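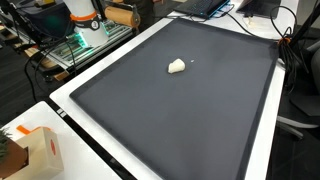
Photo: Setareh Nazari

Week 3 handout: how a bill gets stuck (19/01/2023)

Right, a few notes to go with what I said in class, as I know I rattled through the second half (sorry!). Last time we did how a government gets into office. This week it's what a government does when it can't get its own business through the chamber, and I'm using a made-up country so that we don't spend the hour arguing about the real ones.

Our country is Pekstead. It has one chamber and 474 seats, so you need 238 for a majority if everybody turns up. Prime minister Kordestani leads the biggest party but is 46 short of that line, so 192 seats. Please do that sum yourselves before the seminar – half of last year's group got muddled by it and then the rest made no sense to them.

Confidence and supply. A smaller party agrees to back the government on the budget and on any vote of confidence, and keeps a free hand on everything else. In Pekstead the smaller party has 52 seats, which gets Kordestani over the line with a bit to spare. But look at what isn't covered! An ordinary bill on, say, bus fares can still go down, and the government carries on the next morning.

Making it a confidence matter. The prime minister can say "vote this down and we all face an election". It's a big stick and it works best on members with thin majorities. I'd use it once, maybe twice, in a parliament (Simin Zarei disagrees with me here, and you'll hear her side in week 5).

Running down the clock. When a session ends, unfinished bills usually fall unless there's a rule for carrying them over. So in June, with the summer break coming, a opposition that just keeps talking is doing something quite useful for itself.

For next week, read chapter 3 and write me one page on this: should Kordestani sign a full coalition deal, or stay as things are? Bring it on paper, please.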